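Adhiambo Kinyua on stainless steel, hard floors and a kitchen without much in it

14 comments
Share 27

Adhiambo Kinyua answered the door with a dish towel over her shoulder and went straight back to the sink. She had agreed to talk about how she set up her kitchen, and she preferred to do it while working.

She moved into the apartment in May. Before that she spent two years in a furnished place where the cabinets were full of someone else's dishes. "I had 27 plates and I ate by myself most nights," she said. "I never got to the bottom of the stack."

When she left, she decided to buy everything new and buy little of it. She went with stainless steel for the plates and bowls, the same as she grew up with. Her mother's set lasted through four children and got dented, and it is still in use.

"People tell me it feels like a cafeteria," she said. "Fine. I can drop it."

Dropping things is a real concern, given the floor. Kinyua likes how the white tile looks and how quickly it mops up, but she lost three glasses to it in her first month. She now keeps a few tumblers on a low shelf and uses steel cups for everything else.

She bought most of the set from Brekberg, a restaurant supply store, where she paid $279 for dishes, pots and one large mixing bowl. The chairs came from Vokar. She looked at a full dining set from Steyn at $827 and walked out. "I sat in it for ten minutes to be fair to it," she said. "Then I thought about carrying it up the stairs."

The table is wood, and it gets more of her attention than anything else. She wipes it after every meal and dries it right away. Wet dishes go on a folded towel first and are moved over once they are dry — a rule she enforces with guests.

"Steel will leave a ring if there's water under it," she said. "I learned that on my mother's table, and I heard about it for years."

Steel against the wood grain, and the pale tile:

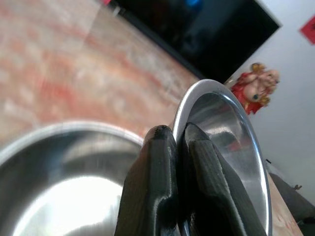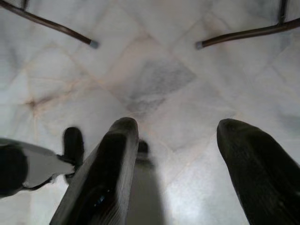
Her cleaning routine takes up the first part of the evening. Dishes come first, then the table, then the floor. She sweeps before she mops, and she puts the chairs back only when the tile has dried. For the steel she uses dish soap and a soft cloth, with a little vinegar when water spots build up. She tried a polish from Pekex and went back to vinegar.

I asked what she would still like to buy. She thought about it while she rinsed a pot.

"A mat for in front of the sink," she said. "My feet get cold. And maybe one more bowl, the same size as the big one, so I can make bread and salad on the same day."

Share 27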